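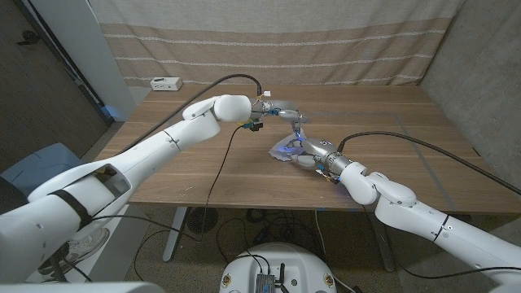
Why Does Wood Have Lines in It?

Go and find something wooden in your house. A table is great, but a door or a cutting board will do just fine. Now look really closely. Do you see the lines? Some are straight, some are wavy, and some swirl around like water going down a drain. Those lines are called the grain, and I think they're one of the best things about wood (I've been known to stare at a tabletop all through dinner).

So where do the lines come from? To find out, we have to go back to when your table was a tree.

A tree gets fatter every year

You grow taller and your shoes get too small. A tree grows taller too, at the tips of its branches, but its trunk also gets wider. Just under the bark there's a very thin layer that makes new wood. Every year it wraps another coat of wood around the trunk, a bit like you putting on a sweater over your sweater over your sweater!

In places with cold winters, the tree grows fast in spring, and that wood is usually lighter in color. Later in the summer it slows down and makes wood that is darker and packed more tightly. By January it's hardly growing at all. Then spring comes and off it goes again. One light band and one dark band make one year.

If you look at a stump you'll see these bands as rings. There's a big old stump by the pond in Rudville, where I grew up, and my favorite game was finding the ring from the year I was born. I had to count in 9 rings from the bark the first time I tried it. I lost my place 2 times and had to start over.

Rings can tell stories

A wide ring often means a good year, with lots of rain and sunshine. A skinny ring can mean the tree was thirsty, or that hungry bugs ate its leaves. If a tree has 40 rings, you can read 40 years of weather in it, and the tree wrote it all down without a pencil.

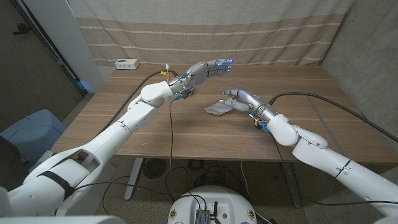 From rings to stripes

Okay, but your table doesn't have circles on it. It has stripes! What happened?

Think about a jelly roll. Cut straight across it and you get a slice with a swirl. Now imagine cutting it the long way, from one end to the other. You'd see long stripes of cake and jelly. It's the same jelly roll, you just cut it in a different direction. Boards are mostly cut the long way down the log, so the rings turn into lines. If the saw goes through near the outside of the log, you can get pointy shapes that look like mountains or flames.

And those dark round spots? They're knots. A knot is where a branch used to join the trunk. The trunk kept growing wider and swallowed up the bottom of the branch, and the grain had to bend around it.

Try it yourself: grain rubbings

You need a sheet of thin paper, a crayon with the wrapper peeled off, and a piece of rough wood. Old fence boards are perfect.

1. Lay the paper on the wood and hold it still.
2. Rub gently with the side of the crayon.
3. Watch the lines show up on your paper!

Try 6 different pieces of wood and write on the back where you found each one. My best one came from a gate in Landeg — it has a knot shaped like a duck.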